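Visit to the Sovitz manipulation group: notes from the October open afternoon

The Sovitz building opens two of its labs to outside visitors each fall. I went for the manipulation group, which has spent the past year on a method called Tiltetti. The method concerns where a robot arm should put its wrist before it reaches for something on a crowded surface. The group's position is that most failed grasps on a kitchen counter are decided before the fingers close, by an approach angle that leaves no room for the hand or the cables behind it.

The tour began at 2 p.m. in a side room with a short talk. Earlier work by the same group planned the grasp first and then looked for an arm path that could reach it. Tiltetti reverses the order. It generates a set of wrist poses above the work area, discards those that put any part of the arm too close to an obstacle, and only then scores grasps from the poses that remain. Each task starts with 31 candidate poses. The number was set by computing time, and the speaker said a larger set gave little improvement in their trials.

Training data come from demonstrations. An operator guides the arm through a task, and the system records joint positions, camera images and the gripper opening. The operators are told to approach from whichever side seems natural, so the same object is reached in several ways. The policy trained on these recordings is called Uma. Tiltetti supplies the starting pose and Uma takes over for the last part of the motion.

The counter station was the main stop. It is furnished as a home kitchen, with appliances and ordinary containers along the back wall, and the play food used in the trials is set out on a plate.
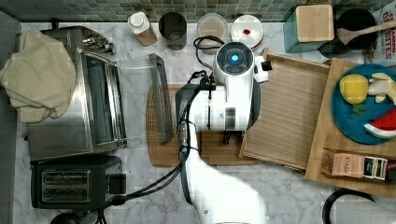

The arm at the counter station, with the gripper over the cutting board. The plate of play food is on the bamboo tray at right.

The layout matters to the method. A toaster oven is tall enough to rule out low approaches from its side, and a clear panel is a known problem for depth cameras, which tend to read the surface behind it. The group handles clear objects by adding their outlines to the obstacle map by hand. This was described as a temporary measure. A visitor asked whether the cables on the arm are modeled as well. They are, as a fixed margin on the wrist and lower segment, which overstates their size in most poses.

Results were given on a printed sheet. With the starting pose chosen by Tiltetti, Uma completed 82 percent of pick-and-place trials on layouts not used in training. The comparison system, Samuel, uses the same demonstrations but always starts from one fixed pose. Its overall score was not on the sheet. The speaker said the gap was widest on objects next to tall appliances and close to nothing on open counter space, where the fixed pose is already adequate.

I would have liked a breakdown by object. Round items and flat items fail for different reasons, and a single success rate does not separate them. The sheet also did not say how many trials were stopped by the operator and how those were counted. The answer given was that a stopped trial counts as a failure.

The second lab, on warehouse sorting, was open for only 9 minutes per group and I took few notes there. The manipulation group plans to repeat its trials with the clear objects detected automatically. Slides from the talk are to be sent to everyone who signed the sheet at the door.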